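Tuesday, June 30, 2015

Half of the year is finished today. I wanted to write in this diary every night and I see that my last page is from the week of the rain, so I will not promise anything again.

The English class was in the evening. Our teacher gave back the letters of complaint we wrote, and mine had only 2 red marks, both for "the". I still do not feel where "the" must go. Chih-ming Tang told me on the stairs that he puts it everywhere and then takes out the ones that sound heavy. He got 6 red marks, so I will keep my own way.

After class I walked home along the river instead of taking the bus. It was still light. There were boys fishing from the wall and an old man giving them advice they did not ask for. I thought of my father, who did the same every Sunday — he never owned a fishing rod in his life. I should call him tomorrow before work, when he has had his tea and is in a good mood. Last time I called too late and we only talked about his knee.

At home there was a letter from Salminen about my application. They are sorry, the position is filled, they will keep my papers until October. I read it three times to find something kind in it. "We enjoyed meeting you" is kind, I think. I was sad for one hour and then I was mostly hungry. I made noodles with egg and ate them standing up.

Chin-lung Tsai called while I was washing the bowl. He says Trukano is looking for people in the stock office and that his cousin likes it there. The pay is less, but the bus goes direct. I wrote the number on the back of the Salminen envelope, 247 and then the rest, and now I must be careful not to throw it away.

I will write the new application on Thursday, with a dictionary and with no music.
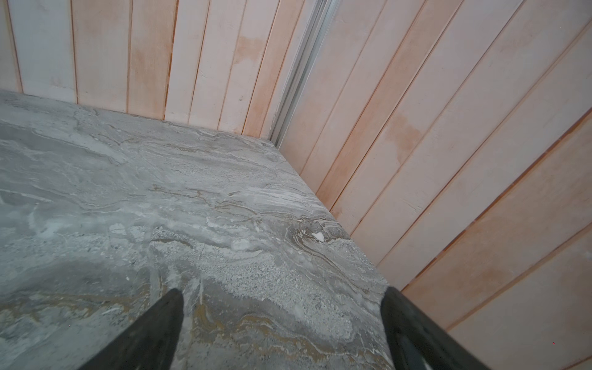 Wednesday

Called my father. He talked about the knee, but also about the plums, and he laughed twice. I did not tell him about the letter.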